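Gollska「週間計画ボード」レビュー:紙の計画表をどこまで仕事に使えるか

2026年5月28日

自己管理用の計画表は、アプリと紙のあいだを何度も往復してきた。通知の多いアプリに疲れて紙に戻り、転記の手間に負けてまたアプリに戻る。今回取り上げるのはGollskaの「週間計画ボード」で、卓上に立てる薄いボードと差し替え式の記入シート、それに小さな付箋カードの組み合わせである。比較対象として、以前から使っているClerndenの綴じ手帳を並行して使用した。試用期間は67日。ボードは自費で購入した。

構成

ボード本体は横長で、上段に週の目標欄、中段に日ごとの列、下段に「保留」欄がある。記入シートは20枚入りで、1枚が1週間分に相当する。付箋カードは10枚単位の束になっており、列の溝に差し込んで使う。カードには作業名と見積時間を書く欄しかない。優先度の記入欄はなく、上に差したものから片付けるという約束になっている。

説明書は薄い。目標の立て方を説く文章が大半を占め、ボードの組み立てと差し込みの手順は1ページしかない。シートを溝に通す向きは図を見ても判断しにくく、最初の1枚は端を折ってしまった。角を落とした側が左下に来る。

記入と運用

日ごとの列に入るカードは7枚までで、この上限がよく効く。綴じ手帳では1日に書き込む項目がいくらでも増え、翌日に繰り越す行が増えていった。ボードでは入らないものは保留欄に移すしかなく、前夜のうちに取捨が済む。筆者の場合、朝に予定を組み直す時間はほぼなくなった。

見積時間の欄は幅が狭い。「90分」は書けるが、「午前いっぱい」のような書き方は収まらない。単位を分に統一すると決めてからは問題がなくなった。筆記具は細字の油性が合う。ゲルインクは乾くまで時間がかかり、差し込むときに溝の縁で擦れた。

週の目標欄については評価が分かれると思う。1行しかないため、「企画書を出す」程度の粒度なら書けるが、複数の案件を並行している週には足りない。筆者は途中から、目標欄にはその週に終わらせる案件の名前だけを書き、理由や背景は手帳側に残すようにした。結果として手帳を手放せていないので、1台で完結させたい人には向かない。
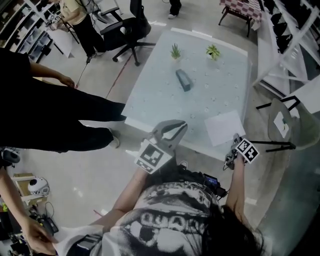

週末の見直しには、Gethinという出版元の小冊子にある手順を借りた。終わったカード、終わらなかったカード、着手しなかったカードの三つに分け、最後の山だけを読み返す。着手しなかった理由は、手順が曖昧か、そもそも自分の仕事ではないかのどちらかであることが多い。前者は動作の単位まで書き下すと動き出す。「資料を作る」と書いたカードは残りやすく、「表紙の案を三つ書き出す」まで書いたカードなら着手の判断に迷わない。もっとも、すべてのカードをこの細かさで書くと枠がすぐに埋まる。二度続けて残ったカードだけを書き直す、という運用に落ち着いた。

耐久性

ボード本体に反りは出ていない。溝は使い始めには固く、カードの角が潰れることがあったが、しばらくすると抜き差しが軽くなった。逆に、よく使う左端の列は緩くなりつつあり、ボードを持ち上げるとカードが傾く。毎日持ち歩く使い方には勧めない。脚は折り畳み式で、滑り止めの効きは良い。

消耗品の入手性はやや不安がある。記入シートは単体で買えるが、付箋カードはStokumの通販でしか見つからず、注文時には欠品していた。8月に補充予定との表示が出ている。手元のカードは裏面も使えるので当面は足りるものの、業務で使うなら予備を一緒に買っておくべきだろう。カードの寸法は一般的な名刺より一回り小さく、手持ちの紙を切って代用する場合は厚みにも注意が要る。薄い紙では溝の中で倒れる。

アプリとの併用

会議のように時刻が決まった予定は、ボードには書かないことにした。変更のたびにカードを書き直すのは無駄が多く、通知も来ない。時刻のある予定はカレンダーアプリ、時刻のない作業はボード、経緯の記録は手帳という分担である。三か所に分かれるが、転記は発生しない。同じ項目を二か所に書き始めたら運用が崩れている合図と見てよい。

気になる点

・目標欄が1行しかない
・説明書の差し込み手順の図が不鮮明
・左端の列の溝が緩みやすい
・付箋カードの販路が限られる

評価

個人の週次計画に限れば、綴じ手帳より扱いやすい。1日の項目数に物理的な上限があり、保留欄が常に目に入る点が大きい。複数人で予定を共有する用途や、外出先で頻繁に書き換える用途には合わない。机が固定されていて、時刻の決まらない作業を多く抱えている人であれば、試す価値はある。購入時は記入シートの追加分より、付箋カードの在庫を先に確認してほしい。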